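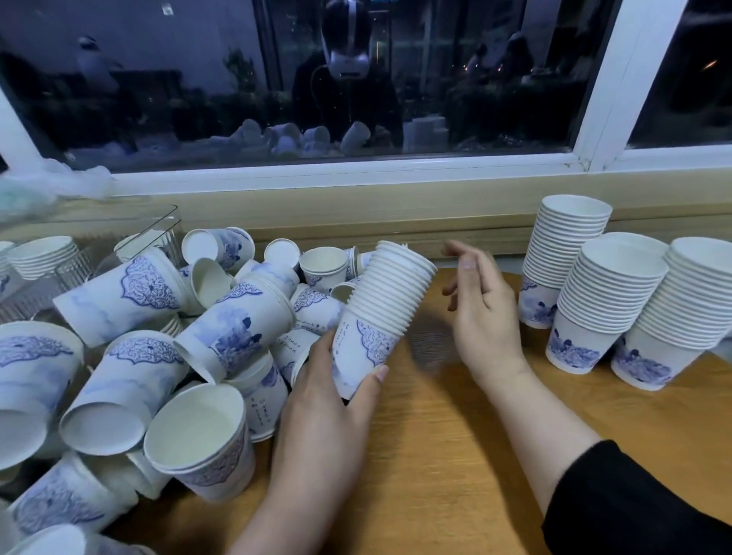 Just chuck them in a garbage bag and be done with it, my sister tells me, they're only paper cups. She has never had to hand one to a paying customer.

Search the help pages Go

Storing loose paper cups so they come apart again

Tegan Dunstan, 25/10/2020

I run the tea counter at Pelier, a small shop with a smaller back room. In January I ordered a carton of 2,000 paper cups from Eder because the price per cup dropped so nicely at that quantity. They're the blue-and-white ones got up to look like porcelain, with medallions and a bit of calligraphy. Customers like them. I like them too, or did.

The sleeves they came in split more or less on sight, so for most of the year the cups have lived loose in whatever would hold them. I've got 700 left and I'm nesting them back into stacks on the table by the window. It's going well enough, but I have three problems.

First, how tall is too tall? I started with stacks up to my elbow and they lean like old fence posts. Second, if I push them down so they stay together, I can't get one off the top without bringing four of its friends, usually with a customer watching. Third, what do I put the stacks in? I have a clear plastic tub, which takes short stacks standing up and nothing else, and a great many plastic bags.

Do they go mouth up or mouth down? My sister's views on the bag are already noted.

teapot_ruma

I did the cups at a canteen for nine years, so at last this is useful to somebody.

Twenty-five to a stack. You can go to fifty if they're lying down in a box, but standing up on a bench twenty-five is where it stops being a stack and starts being a hazard. Make them all the same and you'll never have to count again, you just count stacks.

For the sticking: you're pushing. Everybody pushes. Hold the stack on a slant in one hand, drop the next cup over the end with the other and let go of it. It'll seat itself. If you give it a pat on the bottom to be sure, you've made a plug. The ones you've already jammed can be freed by rolling the stack between your palms, gently, like you're making a dough snake. Don't yank the rim. The rolled rim is the only strong part of a paper cup, and once it's bent the lid won't sit and it dribbles down people's fronts.

Mouth down on the shelf, always. Dust and small flies go into the top cup otherwise, and it's always the top cup that gets served.

As for the bag, a clean one pulled over each stack and folded under is fine. Loose cups in a bag is how you got here.

davo_k

can't you just buy a new carton. Leclerc do a wall dispenser as well, the tube kind, screws on beside the urn. we have 2 at work and one of them works

teapot_ruma

The tube kind needs the right diameter, so measure across the rim before you buy anything. I have a Leclerc in the shed that fits no cup I've ever met.

marnie in the hills

A couple of things to add to the long answer, which is good.

Check as you go. Any cup that's been squashed out of round will wedge in the stack and take its neighbours with it. Look down the inside of each one as you pick it up, and put the dented ones aside for pens, seedlings, paint water, whatever. I went through a box of ours last year and ended up with 349 good ones and a lot of tomato seedlings.

Don't store them anywhere near the kettle. Steam gets into the paper along the seam and they go soft before anyone has poured a drop. Same goes for a sunny window ledge if you care about the blue, which will fade. Stack them there by all means, but don't leave them there.

And lay the stacks on their sides in a cardboard box, head to tail, rims alternating. They fit far better than you'd expect. Keep the tub for the short stack you're using that day.

Tegan Dunstan

Thank you both, and davo_k. I've redone the tall ones at twenty-five and stopped patting them. The dough snake works on about half the jammed ones and the rest are going to be pen holders. My sister has asked for some for seedlings.

Contact us | Copyright and terms of use | Back to top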